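Luvine Home Chores, reviewed
By Aarne Hakala, 4/13/26

Luvine Home Chores is a practice house in software. You load a two-armed robot, hand it a job and see whether it can do what a ten-year-old does for pocket money. Prollent sells it to people deciding if a machine is ready for a real kitchen or a real stockroom. I came in doubtful and I'm leaving about the same.

Setup took me 2 hours, most of it downloads. The rooms are plain: flat walls, a dark floor, doors, a Starry Night on the gray wall. Doors interest me more than anything else in a house, as every chore I can think of goes through one. Laundry, trash, groceries. The cream one in the red wall has a lever handle, and a lever is supposed to be the easy kind.

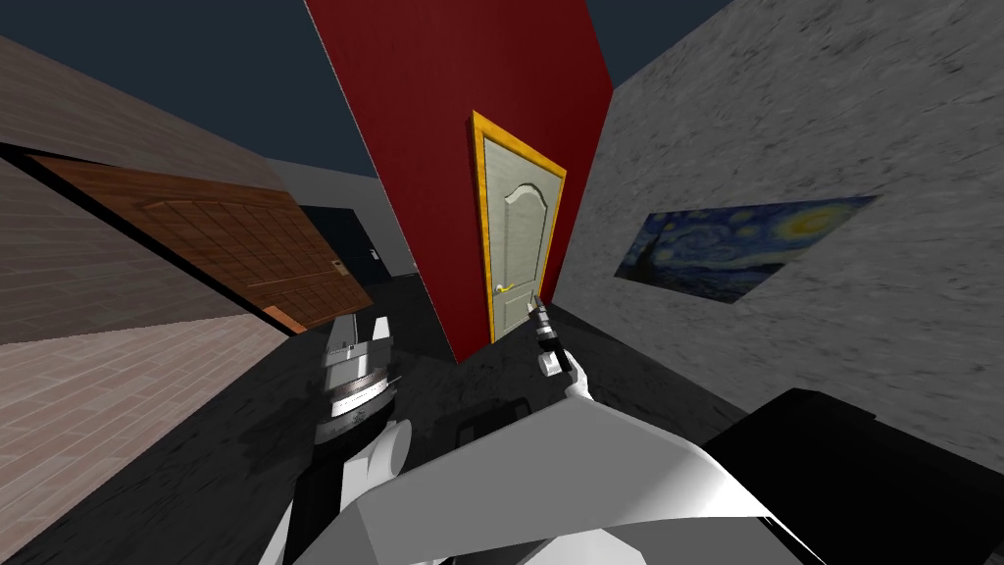 Leidy Rengifo thinks I'm being unfair about doors, and that a machine which stays in one room and clears the table every night would already be worth paying for. Maybe. I'd want to see it clear the table first.

So I spent the rest of my time on table work. I picked the simplest job on the menu, one thing and one dish. The thing is yellow and ribbed toward the top – corn, or some kind of fruit, I never settled it – and the dish is round, white and wide. If a machine can't manage that pair, I don't care what it can do with a dishwasher. 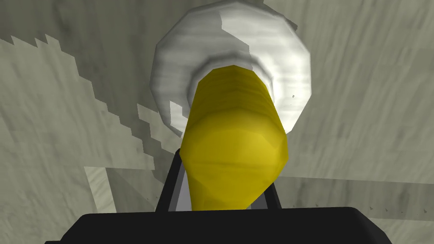 My trouble is with how the program keeps score. A run passes or it fails, and a pass at a crawl counts the same as a quick one. I gave it 12 runs and watched 5 of them all the way through with a cup of coffee, and I could have set the table for a wedding. There's no grease or steam in the menus either, and no kid pulling at your sleeve.

It runs well on an older computer and the manual is clear, so credit for that. As a tool for learning how grippers behave, buy it. As proof that you can stop doing your own dishes, keep your sponge.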